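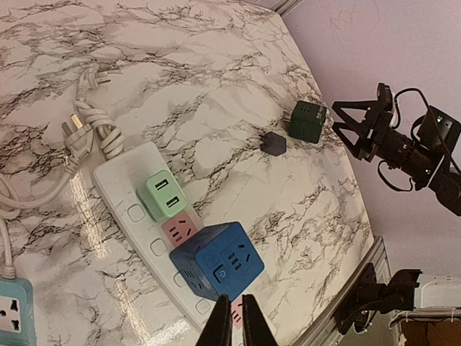
Lettre de Sketura, avril
Traduire un roman à deux : où nous en sommes

Dans la lettre précédente, j'avais promis de parler de la traduction de Hodoroagă. Plusieurs abonnés m'ont demandé depuis si le projet était abandonné. Il n'est pas abandonné, il est lent. Je vous prie d'excuser mon silence et aussi les tournures de cette lettre, car le français est ma troisième langue et je l'écris avec un dictionnaire ouvert à côté de moi.

Pour ceux qui nous lisent depuis peu : Hodoroagă est un roman roumain en 33 chapitres. Le manuscrit de notre traduction compte aujourd'hui 874 pages, avec les notes que nous nous adressons l'une à l'autre et qui disparaîtront avant l'impression. L'histoire se passe à Cernineo, un bourg inventé par l'auteur, où une vieille charrette change de propriétaire à chaque génération. Le mot du titre désigne justement une chose vieille et délabrée, qui fait du bruit quand elle avance. On peut le dire d'une charrette ou d'une voiture, et méchamment d'une personne. En français nous avons essayé « la guimbarde », « le tacot », « la patache », « la carriole ». Chacun de ces mots convient à une scène et gêne dans la suivante. Quand la grand-mère se nomme elle-même ainsi, au chapitre quatre, « guimbarde » fait sourire, alors que le mot roumain, dans sa bouche, fait un peu mal.

Nous avons donc gardé le titre en roumain, avec l'accord des éditions Zala. Dans le texte, la charrette est une « patache » et la grand-mère se traite de « vieille patache », ce que ma collègue trouve acceptable et moi seulement supportable. La question sera rouverte à la relecture.

Comment nous partageons le travail

Au début nous avions divisé le livre de la manière la plus simple : les chapitres impairs pour elle, les chapitres pairs pour moi. C'était une erreur, que nous avons mis un hiver à reconnaître. Elle traduit en phrases courtes, elle coupe volontiers, elle aime le passé composé. Moi je suis l'ordre de l'original aussi loin que la grammaire le permet et j'emploie le passé simple comme on me l'a enseigné. En lisant les chapitres à la suite, on croyait entendre un couple qui se dispute poliment.

Depuis, nous procédons autrement. L'une fait le premier jet d'un chapitre entier, sans s'arrêter aux difficultés, qu'elle marque d'un trait dans la marge. L'autre reprend tout, phrase par phrase, avec le roumain sous les yeux. Ensuite le chapitre repose deux semaines. À la fin nous le lisons à voix haute, au téléphone, celle qui n'a pas fait le premier jet tenant le rôle de lectrice. Un chapitre de longueur moyenne nous occupe ainsi presque 22 heures de lecture et de discussion, sans compter le premier jet. Je sais que c'est beaucoup. Zala le sait aussi et a eu la gentillesse de déplacer la date de remise.

La lecture à voix haute est la partie que je recommande le plus volontiers. À l'œil, je ne remarque pas trois « qui » dans la même phrase. À l'oreille, ma collègue les remarque avant que j'arrive au point. Elle ne dit rien, elle respire d'une certaine façon et je recommence la phrase.

Le passé, encore

La plus longue de nos discussions concerne le temps du récit. Le roman est raconté par un neveu, déjà âgé, qui s'adresse à quelqu'un dont nous n'apprenons le nom qu'au dernier chapitre. Il parle et il écrit à la fois. En roumain, l'auteur utilise surtout le perfect compus, qui est le temps de la conversation, puis il glisse vers le perfect simplu quand le neveu imite les gens de Cernineo. Dans certaines régions, ce temps s'emploie pour une action qui vient de se terminer, le matin même par exemple : « mâncai », je viens de manger. Un lecteur roumain entend tout de suite d'où vient le personnage.

Le passé simple français n'a pas du tout cette couleur. Si la voisine entre dans la cuisine et déclare « je mangeai », le lecteur français pense à une duchesse. Nous avons d'abord remplacé ces formes par « je viens de » suivi de l'infinitif, et cela fonctionne pour le sens. Mais la voisine perdait son pays. Nous avons alors cherché du côté du français parlé dans les campagnes : le passé surcomposé (« j'ai eu mangé »), que certains de nos lecteurs connaissent par leurs grands-parents. Il nous a charmées pendant un mois. Puis nous avons constaté qu'il donnait à la voisine un accent savoyard assez précis, et Cernineo n'est pas en Savoie.

La solution actuelle est modeste. La voisine dit « je viens juste de manger », toujours avec « juste », même quand ce mot n'est pas nécessaire. Les autres personnages du bourg le font aussi. Le neveu ne le fait jamais, sauf quand il les imite. Au bout de quelques chapitres, l'oreille s'habitue et ce petit mot devient une marque de lieu. J'espère que le correcteur ne les supprimera pas tous avec bonne volonté. J'ai préparé une note pour lui.
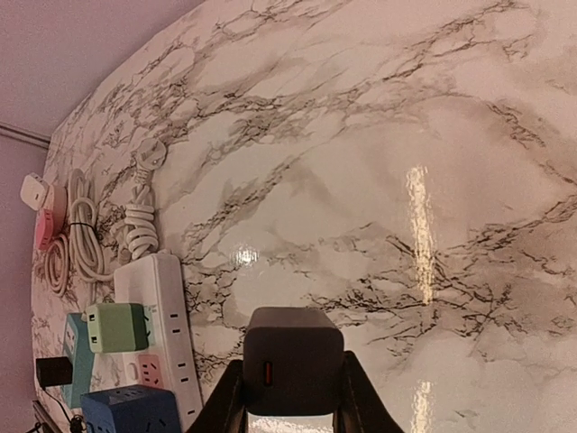 Brândușa Jitaru nous a écrit que cette solution, annoncée brièvement à l'automne, lui paraît trop discrète : un lecteur qui ne sait pas le roumain ne verra dans ce « juste » qu'un tic de traduction, et elle aurait préféré garder quelques formes originales, en italique, expliquées une seule fois au début du livre. Elle ajoute que les lecteurs français acceptent très bien les mots étrangers quand il s'agit de nourriture et qu'elle ne comprend pas pourquoi on leur refuserait un verbe.

Cette lettre m'a donné à réfléchir. L'argument de la nourriture est juste, je dois le reconnaître : nous avons laissé « mămăligă » et « zacuscă » sans aucune explication et personne à la maison d'édition ne s'en est plaint. Seulement, un plat est nommé une fois et on passe à autre chose, tandis qu'un verbe doit s'accorder avec ce qui l'entoure. Si la voisine dit « mâncai » au milieu d'une phrase française, où est le « je » ? Faut-il l'ajouter ? Ma collègue a fait un essai sur la scène du marché. Avec un seul verbe roumain, la page était belle. Avec quatre, elle ressemblait à une leçon.

Nous avons néanmoins gardé de cet essai une chose. Au chapitre neuf, le neveu se rappelle le dernier mot que sa tante lui a dit sur le seuil, et ce mot est « venii ». Il le commente lui-même pendant un paragraphe, parce qu'il n'a jamais su si elle voulait dire qu'elle était revenue ou qu'elle allait revenir. Là, le verbe reste en roumain. Il me semble que l'auteur nous tendait la main à cet endroit et que nous ne l'avions pas vu.

Les proverbes

Je voulais parler aussi des proverbes, mais je serai courte. Il y en a beaucoup et une partie d'entre eux sont faux, c'est-à-dire que l'auteur les a fabriqués. Nous avons passé des soirées à chercher dans les recueils l'origine d'une phrase sur le coq et le beau-frère, pour apprendre enfin qu'il l'avait composée lui-même dans un train. Il était très content. Depuis, nous lui demandons d'abord.

Pour les vrais proverbes, nous évitons l'équivalent français tout prêt. Si un paysan de Cernineo dit que l'eau passe et que les pierres restent, nous écrivons que l'eau passe et que les pierres restent. Le lecteur comprendra. Pour les faux, nous nous permettons davantage de liberté, surtout quand il y a une rime. Ma collègue rime bien. Je lui laisse toutes les rimes, et elle me laisse les jurons, pour lesquels j'ai, paraît-il, un talent.

Ce qui reste à faire

Le premier jet est complet. Les deux tiers du livre ont passé la lecture à voix haute. Il reste la longue partie du procès, qui demande un vocabulaire juridique que ni l'une ni l'autre ne possède, et où les témoins se contredisent exprès. Si un abonné connaît bien la procédure civile d'avant-guerre, roumaine ou française, qu'il veuille bien répondre à cette lettre. Nous cherchons en particulier comment nommer l'homme qui vient estimer la charrette. « Expert » est trop moderne et « priseur » fait penser au tabac.

Un extrait du chapitre neuf sera joint à la prochaine lettre de Sketura, en version provisoire, avec le passage roumain en regard. Les remarques sont bienvenues, y compris sur « patache ». Je les transmets toutes à ma collègue, même celles qui lui donnent raison.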